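Birthdays, toys and the wrapping paper drawer

Right, quick one, kettle's on and I've got to be out the door soon. January 2025 and the present drawer is empty again. Had three party invitations in the school bag this morning, one of them crumpled under a banana.

So. What to buy for a child you've met twice.

My rule used to be books. Still is mostly. But Anju Bhatia down the road (three boys, endless patience) told me hers got the same dinosaur book four times over, so now I ask the parents. Just text them. Takes a minute, saves the awkward face at the unwrapping.

Budget wise I stick to a fiver for the little parties and stretch to £18 for cousins and godchildren. Felt mean at first. Dont any more.
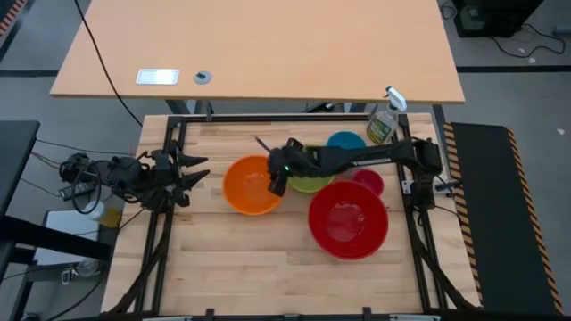
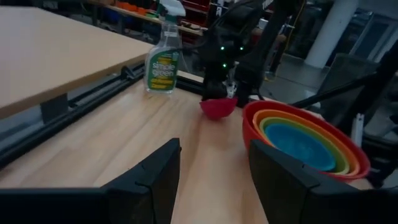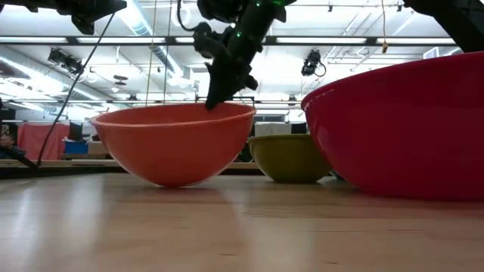
Pens always go down well from about age four upwards. I got a Buvard set in the sale at the Saltorstead shop, decent lids, and the colours hadn't all gone brown by Easter which is more than I can say for the last lot. Stickers too. Anything with a magnifying glass.

Things I've stopped buying: slime, anything that sings, jigsaws over a certain size. We were given one with 1,601 pieces for a seven year old. Odd number, odd present. It lives on top of the wardrobe.

Venkatesh Acharya at work swears by vouchers and I can see why, but mine want something to open. Compromise for his girl's birthday in April is a small voucher tucked inside a skipping rope. Will report back.

Oh and wrapping. Brown paper, one big roll, let the kids draw on it. Cheaper than the shiny stuff and it goes in the recyling after. Tape is the bit I always run out of, so two rolls on the list for today, plus a card for the banana party.

Ok, shoes on. If anyone has ideas for a ten year old who says he's too old for toys, leave me a comment please, his party's first.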